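Backsplash (kitchen)

A backsplash is a panel or covering fixed to the wall behind a kitchen counter, sink or stove to protect the wall from water, grease and heat. The term covers both the narrow upstand fitted along the back edge of a counter and the full-height covering that runs up to the wall cabinets. In commercial listings it is usually grouped with wall trim and finishing products, and it may be sold as supply only or as supply and installation.

Height and extent

A standard upstand is 80 to 100 millimeters high. Full-height backsplashes fill the whole space between counter and cabinets, and behind a stove they are often carried up to the range hood. Where there are no wall cabinets, the covering may end at a trim strip or continue to the ceiling.

Tiled walls may be laid in a single color or broken up with scattered tiles of a second color, such as black set among white.

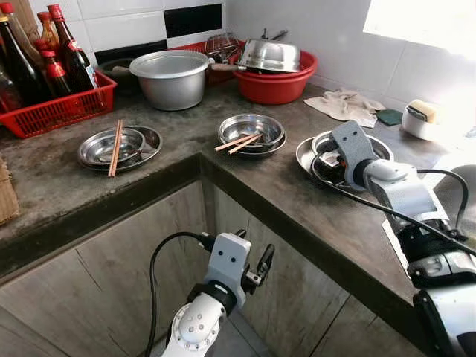 Materials

Ceramic tile is the most widely used material. It resists heat and stains, and single tiles can be replaced when damaged. Its main drawback is the grout, which is porous unless sealed and tends to darken near the stove.

Sheet materials include tempered glass, stainless steel, aluminum composite, acrylic and PVC. Large sheets have few joints and are easy to wipe down. Acrylic and PVC soften at high temperatures and are generally kept away from gas burners. Tempered glass must be cut and drilled before it is heat treated, so outlet positions have to be measured before the order is placed.

Natural stone and cast concrete are used where the wall is meant to match the counter. Both need a sealer, renewed at intervals set by the maker.

Installation

The wall must be flat, dry and free of loose paint. Tile is set in adhesive over cement board or sound plaster, starting from the counter. A gap of 2 millimeters is left at the base and filled with silicone, which allows the counter to move without cracking the bottom row.

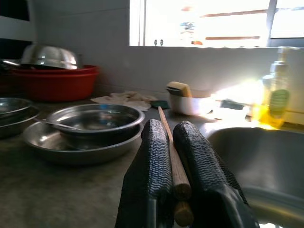 The same flexible filler is used in vertical corners where two walls meet. Grout in these places usually fails within a few seasons. Sheets are bonded with neutral-cure silicone and held by temporary battens until the adhesive has set. Outlet boxes are brought forward with extension rings to meet the new surface, and the power must be off during this work.

Inside corners

An inside corner is the most demanding part of the work. Small errors in the angle between the walls show up as tapered cuts, and water collects where the two runs of counter join. Corner sections also tend to be used for storing tableware, and items such as stacks of steel plates with wooden chopsticks laid ready on them may have to be moved before the lower rows can be measured or resealed. Installers commonly begin at the corner and work outward.

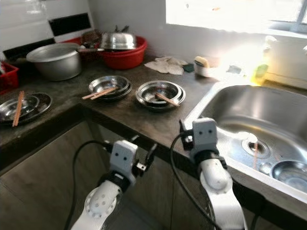
Care and repair products are sold separately from the covering itself. The Narkstead range, distributed in Ulville by Protutora, includes a grout sealer, a color-matched silicone and an aluminum edge trim. On dark, worn counters that resemble concrete and turn an inside corner, a gray silicone is generally chosen over white for the joint. The trim is supplied in 12 finishes.

See also

Countertop
Baseboard
Grout
Tile trim

Page last revised 05/06/2022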